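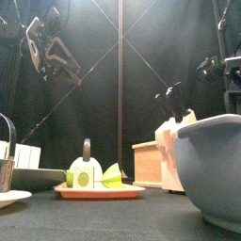
Is the open day at the Adon building in Zarport worth it if you aren't an engineer? My son is 14 and wants to go in August. I went to something like it years ago and it was all slide shows. This time the notice says there will be a table demonstration with ordinary kitchen things, and what they have on the table does look like my own counter: a knife block, a big blue-gray mixing bowl, a shallow orange tray with a few things on it. What I want to know is how close visitors get, how long the wait is, and whether anyone answers questions. We would be driving in and I don't want to do that for a ten minute look through a window.
posted by Plellon3267

We went last year. You get fairly close. There is a rope, and the table was on the other side of it, maybe two steps away. They let people in by groups and each group stays for one full run plus questions. Ours was a task where things had to be moved from one place on the table to another. It is slow. If your son is expecting something like a car factory he should know that before he goes. Mine got bored in the first part and then got interested when the staff started explaining why it had stopped.

Get there when the doors open at 9. By 11 the line was out to the parking lot and they were giving out slips with a time on them. You can leave and come back with a slip. Parking behind the building was free, the street was not.

The staff did answer questions. Ask about the software, they seemed to like that more than being asked what it costs. Groups were up to 15 people when we went, I don't know if that is the same now.
posted by kubo_1615

Bring a jacket, they keep that room cold. Also no food inside. We did the Kubo hall first and ran out of time for the other one so do it the other way around.

Not sure about this August, my visit was two years ago.
posted by user2953

We use cookies to keep you signed in. By using this site you accept our cookie policy.

Contact | Copyright Zarport Community Help | Back to top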